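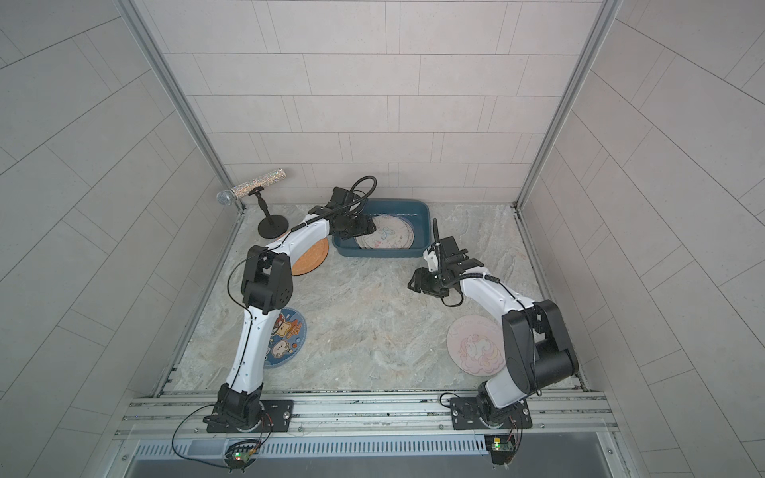 그림 1. 타일 벽과 대리석 무늬 바닥. 안쪽에 청록색 쟁반과 나비 무늬 접시가 있다.

# 작은 실내의 표면과 무늬: 타일, 접시, 돌, 종이

실내재료 기초 과목 조별 과제 보고서
조원: Attila Szénási, Dénes Mészáros, Kári Kirkegaard, Xiaoqing Peng

## 1. 주제를 정한 과정

처음 주제는 '부엌의 색'이었다. 첫 회의에서 색만 다루면 벽지 견본을 비교하는 과제와 비슷해진다는 의견이 나왔다. Mészáros가 표면의 무늬와 질감까지 같이 보자고 했고, 범위는 탁자 높이에서 한눈에 들어오는 작은 공간으로 줄였다. 과제 이름은 Tumetdale로 붙였다. 뜻은 없고 파일 이름을 정할 때 쓰던 말이 그대로 남은 것이다.

조사에서 정한 질문은 다음과 같다.

- 배경에 이미 무늬가 있을 때 그 위의 물건 무늬는 얼마나 잘 읽히는가
- 인쇄된 무늬와 재료 자체의 무늬를 사람들이 구별해서 말하는가
- 손으로 그린 그림을 옆에 두면 주변 재료에 대한 인상이 달라지는가

## 2. 배경: 벽과 바닥

벽은 뒤쪽과 좌우 모두 옅은 회색 직사각형 타일로 되어 있고, 줄이 서로 어긋나게 배열되어 있다. 줄눈은 타일보다 조금 어두운 가는 선이다. 벽이 만나는 모서리에는 알루미늄 기둥이 있어서 은색 세로선이 타일의 반복을 끊어 준다. 평면도를 그릴 때 Kirkegaard는 이 기둥을 생략했는데, 나중에 다시 넣었다. 기둥이 없는 도면에서는 뒷벽과 옆벽이 한 장처럼 보였다.

바닥은 연한 회색과 베이지색 대리석 무늬가 인쇄된 평평한 면이다. 소용돌이 모양의 결이 희미해서 멀리서는 단색에 가깝게 읽힌다. 타일은 선이 곧고 바닥은 선이 흐르는데, 둘 다 채도가 낮아 서로 부딪치지 않는다. 우리는 이것을 '조용한 배경'이라고 불렀고 보고서에서도 그 말을 쓴다.

## 3. 물건: 쟁반, 접시, 매트

쟁반은 탁한 청록색 플라스틱이다. 모서리가 둥글고 가장자리가 올라와 있어 바닥과의 경계가 분명하다. 그 안의 흰 접시에는 가운데 가까이에 하늘색 나비가 있고 작은 색점이 옅게 흩어져 있다. 쟁반과 나비가 모두 푸른 계열이어서 Peng은 나비가 쟁반에 묻힐 것으로 예상했다. 흰 바탕이 둘 사이를 갈라 주기 때문에 실제로는 그렇지 않았다는 것이 우리 조의 판단이다.

쟁반 없이 접시만 대리석 무늬 위에 놓는 구성도 스케치로 비교했다. 이 경우 접시의 색점과 바닥의 결이 비슷한 세기로 보였다. 바닥과 접시 사이에 단색 면을 하나 두는 편이 낫다고 정리했다.

파란색 둥근 만화 매트는 이 공간에서 가장 눈에 띄는 무늬이다. 접시와 형태가 같은 원이라서 둘을 가까이 놓으면 시선이 매트로 먼저 간다. 매트를 빼자는 의견도 있었으나 비교 대상이 필요해서 남겼다.

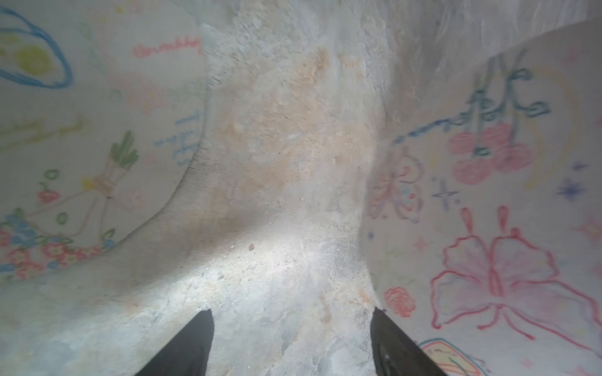 *이 페이지의 마지막 수정: 4월, 오후 4시 30분*

## 4. 돌과 크레용 그림

두 번째 구성에서는 거친 돌 표면을 가운데 두고 양옆에 크레용 그림이 있는 흰 종이를 세웠다. 종이는 위로 휘어 올라가 낮은 벽 같은 모양이 된다. 앞의 타일 벽이 단단하고 규칙적이라면 종이 벽은 얇고 곡선이다.

돌은 희끗한 회색이고 군데군데 황갈색, 베이지색, 연한 주황색이 섞여 있다. 표면이 고르지 않고 얕은 골과 작은 알갱이가 있다. 인쇄된 대리석 무늬와 비교하면 색의 폭은 비슷한데, 돌 쪽은 빛을 받은 부분이 거의 흰색까지 밝아진다. Szénási는 질감 기록표에 '빛에 따라 변함' 항목을 따로 만들었다.

왼쪽 종이에는 굵은 파란색 타원 안에 노란 원이 칠해져 있고, 옆에는 붉은색 필기체로 쓴 글씨가 한 줄 있다. 아래로는 연두색에 가까운 물결 모양 선이 희미하게 지나간다. 글씨의 내용은 조사에서 다루지 않고 선의 굵기와 색만 기록했다. 크레용 선은 칠한 사람의 힘에 따라 진하기가 달라지므로 접시의 인쇄 무늬와 같은 항목으로 묶기 어려웠다. 기록표는 '인쇄', '재료 자체', '손으로 그림'으로 나누었다.

## 5. 설문

같은 학년 학생 30명에게 두 구성의 사진을 보여 주고 가장 먼저 떠오르는 단어를 쓰게 했다. 한 사람이 단어를 둘까지 쓸 수 있게 했고, 한 명이 하나만 써서 모두 59개가 모였다. 첫 번째 구성에는 '깨끗하다', '부엌', '차갑다' 같은 말이 붙었고, 두 번째 구성에는 '아이', '바닷가', '거칠다'가 붙었다. '바닷가'는 우리가 예상하지 못한 답이다. 돌의 색 때문인지 종이의 파란색 때문인지는 이 설문으로 알 수 없다.

설문지에는 문제도 있었다. 단어를 어느 사진에 대해 썼는지 표시하는 칸이 작아서 4개는 분류하지 못하고 뺐다. 또 두 구성은 보는 거리가 다르다. 첫 번째는 공간 전체가 들어오고 두 번째는 표면이 가깝게 보이므로 '거칠다'는 응답에는 거리의 영향도 있을 것이다.

## 6. 정리와 남은 일

첫째 질문에 대해서는, 배경 무늬의 세기가 약하고 그 사이에 단색 면이 있으면 물건의 무늬가 잘 읽힌다고 보았다. 둘째 질문은 답하기 어렵다. 인쇄와 재료를 구별해서 쓴 응답이 거의 없었는데, 질문지에서 그것을 묻지 않은 탓이 크다. 셋째 질문에는 그림이 없는 돌 사진이 비교용으로 필요하다.

다음 단계에서 할 일:

- 두 구성을 같은 거리에서 다시 비교하기 (Kirkegaard)
- 질감 기록표에 만졌을 때의 느낌 추가하기 (Szénási)
- 설문지 표시 칸을 키우고 재료를 묻는 문항 넣기 (Peng)
- 매트를 뺀 평면도 그리기 (Mészáros)

도면 출력과 제본은 Dénes Boros가 도와주었다.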